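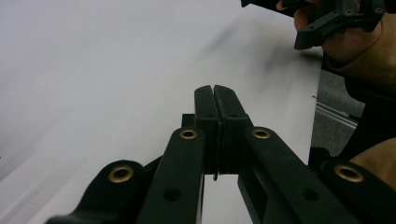

## The Plikomell folding desk lamp (now in its second version)

I started making these because I couldn't find a lamp that would fold flat enough to go in my sewing drawer. That was the whole plan! Then my neighbour wanted one, then her sister, and now there's a bench full of hinges in what used to be our dining room.

The Plikomell stands 74 cm tall when it's fully up and packs down thinner than a hardback. The arm is ash, oiled by me, and the base has a steel plate hidden inside so it won't tip when you swing the head right out. I get lots of messages about the tipping, so yes, I've tried it on a wonky card table and it stayed put.

**What changed from the first one**

- The hinge is stiffer. The old one drooped after a winter or so, and Clémence Texier (who bought two and was very nice about it) sent me a sketch of a better washer. I used it.
- The flex is longer and comes out of the back of the base, so it doesn't get in the way of your elbow.
- Four brightness steps, up from two. The lowest is lovely for reading while somebody else is asleep.

**Colours**

Fullum is the warm grey, Dahlgren is a deep green. I did a mustard for a bit but the paint kept chipping at the fold, so it's gone until I find one I trust.

**The bulb**

It's built in, 1000 lumens at full brightness, and you can swap the whole head with one screw if it ever goes. Spare heads are on the Standside page, part number 3109. Please don't prise the cover off with a knife, it's only held by small clips and they snap (ask me how I know).

**Ordering**

I make them in small batches and post them in the order people paid. If you want one for a present, tell me in the notes box and I'll leave the price slip out. The next batch goes out in November. Green usually sells first, so shout early if that's the one you're after.

Repairs are free for the first owner, you just pay the postage to me.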